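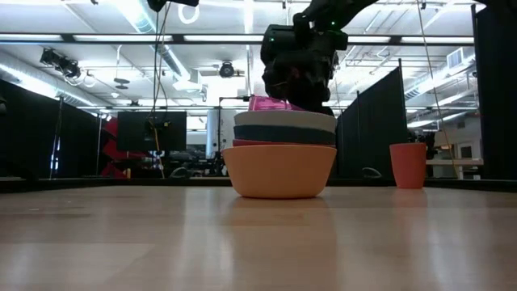 Our project looked at how the shared kitchen in a student residence stores its bowls and cups, and whether a different way of stacking them would free up shelf space. Most of the tableware in the kitchen is colorful and mismatched, because it has been bought a few pieces at a time over several years. When bowls of different makes are nested, each one only goes down as far as its rim allows, and the stack grows faster than people expect. A gray-white bowl on a navy one, with a red one under that and a large peach-orange one at the bottom, makes a tall stack with every rim showing. We called this a stepped stack, and the term is used in the rest of the report.

Background

The kitchen on the second floor of Villalobos House is used by 18 students. It has one tall cupboard and two open shelves for tableware. At the start of the project the cupboard was full, and cups were being left on the counter next to the sink. The residence office had offered to pay for another shelf unit. Our supervisor, Mairéad Quinlan, suggested we first find out if the existing space was being used well.

The group members were Kwame Owusu, Hina Afridi and Enda Carroll. Kwame did the measuring, Hina ran the resident survey and Enda built the trial layout and wrote the first draft of this report.

Method

We took everything out of the cupboard and off the shelves and counted it. There were 156 pieces in total, including plates, bowls, cups and serving dishes. Each piece was measured for height and width at the rim. For bowls we also measured the added height, meaning how much taller a stack gets when that bowl is placed in another one.

We then tried three ways of stacking the bowls:

1. As found. Bowls were put back in the order people had left them.
2. By size. The largest bowl went at the bottom of each stack and the smallest on top, whatever the make.
3. By make. Only identical bowls were stacked together, and odd bowls were kept in a separate row.

Each layout stayed in place for two weeks in term time. Hina left a sheet on the cupboard door where residents could write comments. We did not tell people which layout we thought would work best.

Results

The as-found layout took up the most room. Several stacks had a small bowl near the bottom with a wider one resting on it, so there was empty space inside that could not be used for anything. Two of these stacks leaned when the cupboard door was closed.

Stacking by size was better. The stacks were steadier and we got back part of one shelf. The problem was that residents had to lift several bowls to reach the large one underneath, and they did not always put the others back in order. By the second week about half of the stacks had gone back to the way they were before.

Stacking by make gave the lowest stacks. It also lasted the longest, probably because anyone putting a bowl away could see at once where it belonged. The row of odd bowls was less tidy, but it was only one row. The cups from the counter now fit on the lower shelf – this was the change residents mentioned most on the comment sheet.

Problems

Some pieces went missing during the trial and others appeared, so the total was not the same for all three layouts. We also had to stop for a few days when the sink was being repaired. The comment sheet got wet and part of it could not be read. Hina wrote out what was left and asked residents for the rest at breakfast.

Recommendations

We recommend that the bowls be kept by make, with odd bowls on the upper shelf and cups on the lower one. Labels on the shelf edges would help new residents in the fall. The large serving bowls should stand alone with nothing stored inside them. We do not think a new shelf unit is needed at the moment, but the residence should buy future bowls in sets from one range.

The measurement tables and the readable comments are in the appendix.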